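Sending Kitchen Goods Across the Border: Tips for Small Parcels

My sister lives on the other side of the Ngata crossing, and since May I send her a box of kitchen things almost every month. Some boxes came back to me, so I learned slowly what the customs officers want.

Write the list before you pack. Each item goes on its own line, with the number of pieces and the price. "Kitchen items" is too general and the clerk will return the form. My first one was returned two times.

Keep the weight under 20 kilos. Over this, the box goes to the truck line, and there the waiting is long.

Bottles with sauce or oil need tape around the cap and then a plastic bag, closed well. Put them standing in the middle of the box, with towels on all sides. Glass jars I wrap in old newspaper, 40 pages for one big jar. It sounds too much, but I did not lose a jar after that.
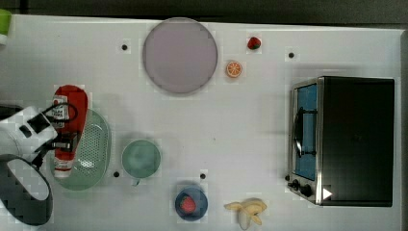 Food with meat or fresh milk is better left at home. Dry beans, tea and sugar passed every time for me. Isla Te Moana, who sends more than I do, says that honey depends on the officer.

Come on Wednesday if you can, before eight in the morning. The trucks arrive later and then the one small window is for everybody.

Take a copy of the form and keep it until the box is received. If the crossing closes, the post office in Gromanska holds parcels for 40 days, and without the copy they will not give yours back.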